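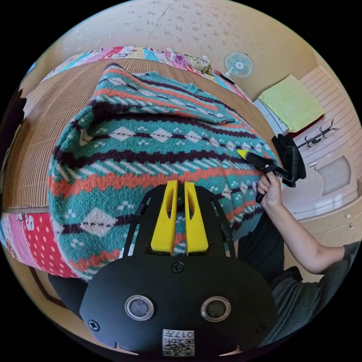

Lists > Handheld Capture > Hardware and kits

Search this list
Enter keywords

Subject: Re: Relico two-handed kit - worth it for cloth?
From: Kerstin Heitmann
Date: Oct 15, 2022

Jinlong Cai wrote:
> We're trying to decide between the Relico pair and building our own
> again. Our last homemade set took most of May and the left one never
> closed straight. What we want to record is laundry, mainly folding,
> in ordinary bedrooms. Has anyone on the list used the Relico grippers
> on knitwear or anything thick? The product page only shows cups and
> blocks. Also, does the Dai software come with it or is that extra?
> And how long can a person hold the things before they give up?
>
> Jinlong

Hi Jinlong,

Yes, and I like them a lot! We've had a pair on loan from the Stendthorpe office for a few weeks and nearly everything we've done with them is clothing, so your question is right up my alley.

Thick knits first. I was expecting trouble and got much less of it than I'd feared. The yellow fingers are tall and tapered with hollow slots, and they have a bit of give, so you can push down into a sweater, close, and come up with one layer or both depending on how hard you press. It takes an afternoon to get a feel for it. Sleeves are the fun part - you bring one across the body, hold it with the left, and smooth with the right. Ribbed cuffs are the easiest place to grab on the whole garment. Where I still struggle is thin T-shirts on a soft mattress, where the fingers sink in and pick up the sheet as well. A firm surface helps a great deal. A woven mat over the bed is great for this, and so is a plain table if you have one.

Numbers, for what they're worth: we have 411 folding recordings so far and I threw out 65. Most of those were my own fault (I kept starting before the tracking had settled, and I'm told everyone does this). Only 2 were down to the hardware, both the same loose screw on the housing. Check the screws when you unpack. I'd have liked a small screwdriver in the box and there isn't one.

The Dai software is included, at least it was with ours. It pairs the left and right recordings for you and shows them side by side, and that alone would have saved me weeks on our old setup. What costs extra is the hosted storage. We don't use it, we just copy to a drive at the end of the day. Export is slow with long recordings, so keep them short.

As for holding them, I get tired at the wrist before anything else. We switch people after 12 garments and that feels right for us. Somebody with bigger hands may do better, since the handle is on the chunky side. I would love a slimmer version and have told them so.

Busy patterns, in case that comes up: I worried that striped and zigzag knits would confuse the tracking. With us they've done fine, better than plain white sheets in fact. Small rooms are good too. All the clutter on the walls and shelves gives it something to hold on to, so don't tidy up for it!

If you're anywhere near Motier I'm happy to let you try ours before it goes back. Bring your worst sweater. And if you do end up building your own again, please post the drawings, I'd still like to see how you did the left one.

Kerstin

Reply to list | Reply to sender

Recent in Hardware and kits
- Relico fingertips: how often do you replace them?
- Dai export stops halfway on long recordings
- Left gripper won't close straight (homemade set)
- Towels, socks and other small items
- Loan sets from Stendthorpe, how to ask for one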